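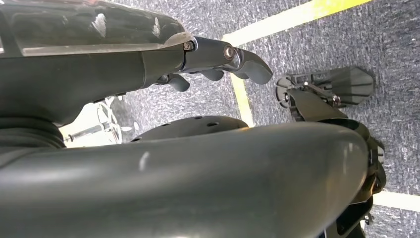 July 21, 2024. Back on the carpet question, which I thought we'd put to bed in March. The plan for this week was simple enough: get the Prastcombe rig to pick up after itself, meaning socks, pens, cable ties, the sort of rubbish that ends up on anybody's living room floor by teatime. I still think this is the right chore to be chasing. Folding gets all the attention, but ask anyone with small children what they'd pay for and it's somebody to clear the floor! Trouble is, floors are horrid. The yellow tape gives us decent straight lines to work to, and I'm fond of it, but the speckled carpet between the strips is a pain, all those white and dark blue flecks, and then the bits of lint on top that look like more flecks. Detector is calling lint an object far too often. Raised the size threshold and promptly lost the small cable ties, so that's gone back to where it was.

Numbers for the morning: 43 attempts, 41 of them on the floor items, the other two were me messing about with a mug (don't ask, mug is fine). Didn't keep proper success counts because I kept changing the approach height halfway through, so please nobody quote this session in the Lindonora write-up. It felt better than last time. That's all I'd put my name to.

What went well: socks. Socks are lovely. You can come at a sock from nearly any angle and the rubber tips will get a bit of it, and a bit is all you need. I'd trust it with socks in a real house tomorrow, provided the house was happy to wait.

What didn't: anything flat. Pens roll, which I expected, but at least they roll into places where you can have another go. A single playing card had us beaten completely. The fingertip presses it into the pile, the card bows, and the thing closes on nothing and carries its nothing over to the basket very carefully. I do this by sliding a fingernail under the edge and I've never once thought about it. Wondered about a thin lip on one finger, a bit like a cake slice. Would it snag on the loops? Probably. Worth an afternoon all the same.

Timing. Almost 300 seconds to clear the little patch I'd laid out (one sock pair, a few pens, a duster), and I did the same patch by hand in the time it took the kettle to click off. So no, it isn't ready for chores in the sense my mum would mean. But she'd also say the dishwasher takes ages and she wouldn't give that back.

Stosto planner: updated it after lunch and the wrist moves are smoother, much less of that hesitating near the bottom. One odd thing, it now prefers to come in with the elbow low, which eats up room when there's anything else standing on the floor. Set the clearance a bit wider and left it there.

Log is at 1,311 grasps in total now, counting the bad ones. Still haven't split them by surface. I keep saying I will.

To do:

- lip for one finger, print two in case the first snaps
- hoover before every session, and write down that we did
- ask Naseri whether they sell the softer pads singly
- try the card on the hard floor in the corridor
- put the elbow setting back to default before the next person uses it, or leave a note on the bench

Duster went into the basket first go, by the way. Very pleased with that.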